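Wodesness Help > School and Club Robotics > Simulation

Stepped, blocky shadows in the wrist view of our simulated kitchen. Is it worth fixing before the club challenge?

Asked by Candela Salcedo
Tags: simulation, shadows, gripper, student project

Hi all! I help run an after-school robotics club and we've got seven students building a pick-and-place project entirely in simulation this term. It has been so much fun. We don't own an arm yet, so everything they do is in a rendered room with a two-finger gripper, and they look through a view that sits just behind the fingers. They're writing their own controller and recording the runs, and in May they show it to the other clubs in our region.

My question is about shadows. In some spots they look lovely, with nice straight lines where light meets dark. In other spots the edge of the shadow goes up and down like a staircase. Same room, same gripper, same settings as far as I can tell. The students have split into two camps over whether this matters (it got quite lively!) and I said I'd ask.

The tiled corner is one of our good spots. The fingers are wide open with nothing between them, and the shadow lying over the tan tiles has a clean diagonal edge on both sides. We put this one in our club newsletter because everybody liked the orange.
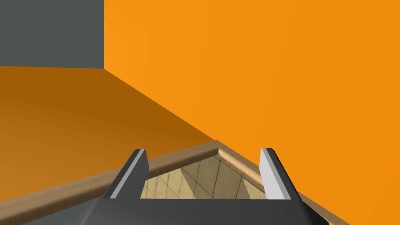
Issue 7

So what makes the difference, and should we be spending our lab time on it? We use the Ridico scene pack with the lighting it came with. Shadow map size is on whatever the default is. One of my students changed the colour of the wall to see if that did anything and it didn't, which I thought was a pretty good test for a first go.

2 answers

Answer from Alcides Marinho
Marked as helpful

What a great project, and good on your student for trying the wall colour and changing only the one thing.

What you're describing sounds like shadow map resolution. The renderer draws the room once from the light's position and stores how far away each surface is, in a grid. Then it uses that grid to decide what's lit. If one square of the grid gets stretched over a big patch of wall, you see the square. Surfaces the light hits at a steep slant get it worst, so a floor can look tidy while an upright panel next to it looks like it was built out of blocks.

I coach a team with the same sort of setup and ours was far worse than yours. Have a look at the wood-grain panel in this one, with the darker brown bands stepping down on either side of the right-hand cylinder. The top of the left cylinder is doing something jagged as well, and we argued about that for a whole session. My guess is the shading, but I never opened up the model to check. 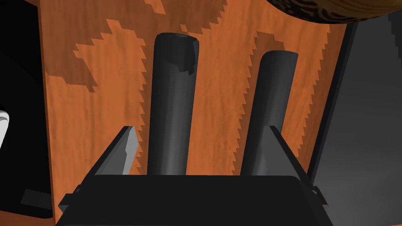
Two dark grey cylinders between the fingers, orange panel behind, default shadow settings.

Things to try, in the order I'd try them:

Raise the shadow map size. Double it, look, double it again if your machines can take it. Our lab computers coped with one doubling and sulked at the second.

Shrink the area the light has to cover. If the light is set up for the whole building and you only ever work in one kitchen, most of that grid is wasted. This made the biggest difference for us and cost nothing in speed.

Nudge the shadow bias, a tiny bit at a time. Too much and shadows come away from the things casting them. This won't cure the staircase but it can help with speckling and odd patches on curved surfaces.

As for whether it matters: if your controller uses joint positions and object positions straight from the simulator, it never sees a shadow, so leave it alone and go practise. If the students are training something on the pictures themselves, I'd fix it before you record much more. We had 300 runs saved when we changed our lighting and ended up redoing 58 of them, and I'd have loved to get those afternoons back. Write the light settings down in the same folder as the runs, too. We now keep a little text file in there and it has saved us twice.

Please post how you go, I'd love to see what they come up with!

Answer from grultton_fan

just turn shadows off?? we did for the Marciniak cup and it ran heaps faster. looks a bit flat but you get used to it

Comments on this answer (2)

Alcides Marinho: Fine for a position-based controller. I'd be careful with it if they're learning from the images, as it can get hard to judge how high the fingers are over a surface.

Candela Salcedo: Thank you both! One group is using positions and the other is using images, so I think both camps get to be right. We shrank the light area at lunch and are going to try the map size next. Does anyone know if the Ridico pack resets the light when you reload a room? Ours seemed to go back to the old numbers after we closed it.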